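Out and about: an afternoon with a robot and a very old Dell

Rosalind Ferreira put my name down for the Kendoneck open day without asking, on the grounds that I am "the one who mends computers". I have mended two computers in my life and one of them was only unplugged. Still, there was a minibus, and Monday is a slow day in the office.

Kendoneck share a unit with Plarkex out beyond the Nonley roundabout, and they opened the doors at two o'clock. We signed in, were given badge number 3818 (mine) and a safety talk (everyone's), and were divided into groups by the colour of our lanyards. Ours was the computer group. Their project is called Kincaid and the aim is to have a robot arm take old office machines to bits neatly enough that the parts can be used again. Processors were the topic of the afternoon.
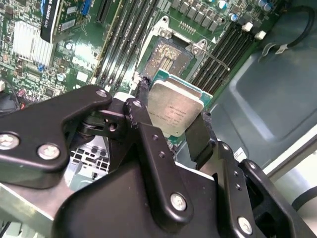

Anyone who has fitted one of these by hand will remember the feeling. You hold your breath, you lower the thing as if it were a sleeping baby, and then you push down a lever that seems to need far more force than can possibly be right. The gold contacts in the socket are tiny and bend if you so much as look at them in the wrong mood. Ingrid Pennington, who led our tour, told us she had ruined 50 sockets getting the arm's manners up to scratch, and she said it with some pride.

Delphine Sorensen from our accounts team asked whether it wouldn't be quicker to pay a teenager. Ingrid said yes, at present, by a long way. I warmed to her after that. So many of these days are run by people who can't bring themselves to admit that the future is a bit slow.

She did make the case well, though. Kendoneck have 200 retired desktops on pallets at the back, and the teenager would want lunch. The arm gets the case with the lid already off, which Ingrid called "cheating, for now" – lids are a separate job and apparently a sore subject.
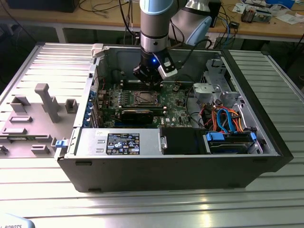 The arm over the memory slots, with the side panel laid out on the left.

Questions came next, and there were plenty. Booker Kasprzak wanted to know what happens if it drops a chip. (Someone picks it up.) Amra Georgiev asked if it could tell one make of computer from another, and got a long answer that I think boiled down to "sort of". A man from another group asked if it could do his dishwasher, and was ignored by all parties, as was only fair.

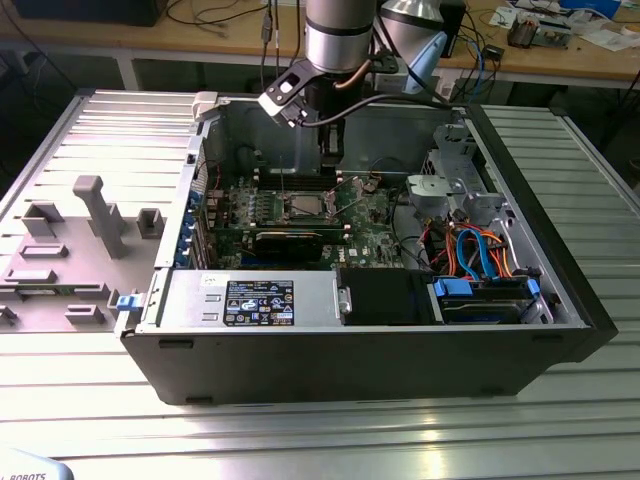
The Dell on its side, cables and all, with the gripper angled in from the top.

Tea was in the Plarkex half of the building and was very good, with proper cups. I came away with a pen, a tote bag and a leaflet on socket types that I have now read twice. Kendoneck hope to open up again in November, when they want to show the arm dealing with power supplies. Rosalind has the sign-up sheet. If you'd like a seat on the minibus, see her before she puts your name down anyway.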